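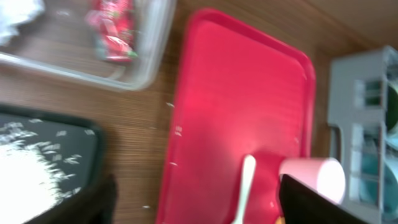 Last changed: Sunday, September 18, 2022

Put a tray under it

I have come to believe that most arguments about mess in the kitchen are arguments about trays, and that most homes own too few of them.

Take rice. Dry rice on a tray is easy to deal with. You lift the tray, tip it over a bowl and you have your rice back. Dry rice on a bare table is a different job. It rolls into the grain of the wood and under the edge of whatever is standing nearby, and you find it with your elbow the next morning. A black tray is best for this, as white grains show up on it and you know when you are done. Some will still get over the side. There is rice on the wood between my two trays as often as not, and a few grains always end up along the rim of the red one.

The red one is plastic, large, with rounded corners and a raised rim. It takes the things that are in use: a white spoon, a pink cup lying on its side. I don't mind the cup being on its side. On a tray it can roll as far as the rim and no farther.

My neighbor Gleice Barros disagrees with all of this. She holds that a tray is a license to leave things out, and that a cup belongs in the cupboard or in your hand. She cleared her kitchen in July and gave away 14 trays, two of which I now own. I grant her part of the point. A tray that hasn't been emptied in a week has become a shelf, and a badly placed one. My rule is that every tray gets emptied before bed, and I keep to it most nights.

Where I won't give way is on clear containers. Kyung-tae Cheon, who used to run the Tiso housewares store on Caldeira Street, sold me my first one for 66 cents out of a bin by the door. I thought it was ugly. But you can see through it to the table, and you can see a red packet in it from across the room, and you can also see the crumpled white stuff that should have gone in the trash. An opaque box hides that until you move house.

The catalogs will sell you something more elaborate. Fliltwood has a drawer system with 13 compartments, and it costs $415 before the installer shows up. I have used one at my sister's place. The compartments are the right size for what the designer owned, and her rice still goes on the counter.

A plain tray has no opinion about what you put on it - it just needs a rim and a flat bottom. Buy one bigger than you think you need, and get the dark color if you cook with rice.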